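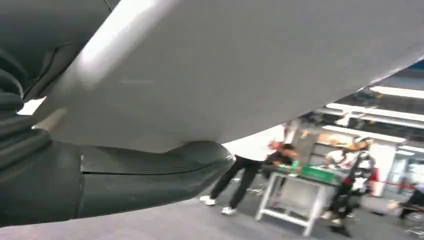

**Robot teaching by demonstration** is a way of giving a robot a new task by having a person perform it through the robot, either by moving the arm by hand or by driving it from a distance. The recorded motion is then replayed, edited, or used to train a control program. The method is also called *programming by demonstration* or *learning from demonstration*.

## Hand guiding

In hand guiding, also called kinesthetic teaching, the operator holds the arm and moves it through the task. The motors are set to carry the weight of the arm and little else. Joint angles are stored many times a second, along with the opening of the gripper. Hand guiding is easy to learn and needs no extra equipment, but the operator's hands and body can block the robot's cameras. It is also tiring with heavy arms, and hard to do with two arms at once.

## Remote control

In remote control, or teleoperation, the operator works a separate device and the robot follows. Common devices include:

- a smaller copy of the arm, known as a leader arm
- hand-held controllers tracked in space
- a glove that reads finger positions
- a 3D mouse or joystick

Leader arms give the closest match between the operator's motion and the robot's. Any delay between the two makes contact tasks harder, and most operators slow down before touching an object. Some systems send contact forces back to the operator's hand -- many do not.

## Wrist cameras

A camera near the gripper records the fingers and whatever they are touching. The view moves with the arm, so the background can change a great deal within one recording. A large held object may hide much of the room. For this reason wrist views are often paired with a fixed camera.

## Recording practice

Each run of a task is called an episode. The Ridik project, led by Iddrisu Sulemana, collected 847 episodes by remote control at a shared workshop in Hultonley. Sessions were limited to 40 minutes, and new operators practiced on 8 short tasks before their runs were kept. Roughly 30 episodes were later dropped for missing gripper data.

Failed attempts are handled in different ways. Some groups delete them, while others keep them with a label so that a program can learn from the recovery.

## See also

- Imitation learning
- Teach pendant
- Telerobotics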